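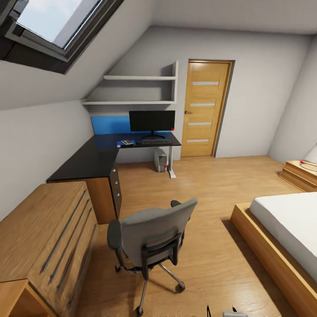

19/07/2019
By the Trodomville newsroom
3 min read

Witold Laskowska still winces a little when the talk turns to the chair. He has spent most of his working life at Ernstead, teaching home-help robots to get around bedrooms in simulation before they are let loose in real ones, and he tells the story so kindly (pouring more tea as he goes) that it takes a while to notice it is about his own mistake.

"We had done 1000 runs, and it was lovely, it went past the furniture like a cat," he says. "So we sent the same software over to Sesitz, where they have a real room and a real arm on wheels, and on the second morning it drove straight into an office chair and just kept pushing!"

The chair rolled, the arm followed, and the two of them traveled until the chair met a desk. The emergency stop was pressed after eight seconds, which Laskowska calls "a very long time when you are standing there." There were no injuries, though one gripper finger was bent and the desk had to be repaired.

The fault took his team 48 hours to find. In the simulator, the chair's casters had been locked in May to speed up an unrelated test, and they had stayed locked ever since.

"The robot had learned that a chair is a wall, you see, and the limit on pushing force never once got tried out," he says. "I signed off on that. I was so pleased with the numbers that I forgot to go and shove the chair myself."

He shoves it now, before every release.

Contact the newsroom | © Trodomville | Back to top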